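Drotdale Collaborative Handling Project
Progress report to the Lauritsen Fund, period ending April

The draft code of practice for shared work areas is complete and has been sent to Zullden and Vikura for comment. It sets out 32 requirements for hand-held and robot-held loads. Six of these were revised during the period, mostly to put them in plain language for operators.

Trial work continued at the Drotdale site. Staff logged 673 handling cycles against the draft, and 2 were stopped under the new stand-clear rule. Both stops were reviewed and the wording was left as it was.
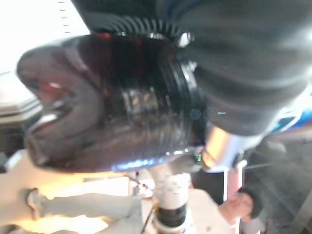 Separation distance remains the main open item. The draft measures it from the outer surface of the load, and operators have asked whether the gripper should count as well. With a dark, glossy item in the grip and a person in a white shirt further back, the wrist view gives reviewers material for that discussion. A revised clause will be included in the next report. Spending is within the approved budget.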